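Clothes swap returns to Didton in September

The Didton clothes swap is back in September at the Venda Road hall, with doors open from 10am. Entry is free for residents. Bring up to 13 items, washed and on hangers if you have them. You get one token for each item we accept and can spend it on anything on the rails.

Last year's swap took in 1167 pieces, and most went home with someone new. This year we have space for 2000, so the side room will be used for children's clothes and school uniform. Shoes are welcome in pairs. We can't take underwear, pillows or anything with a broken zip.

Plain tops and T-shirts go fastest, so come before noon if that is what you are after.

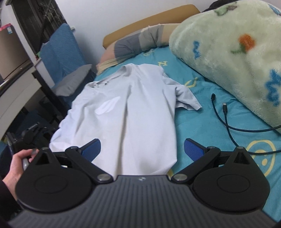
Pale T-shirt with a white print on the chest.

Anything left at 3pm goes to the Dokton textile bank. Parking is behind the library, and the hall has step-free access from the side door.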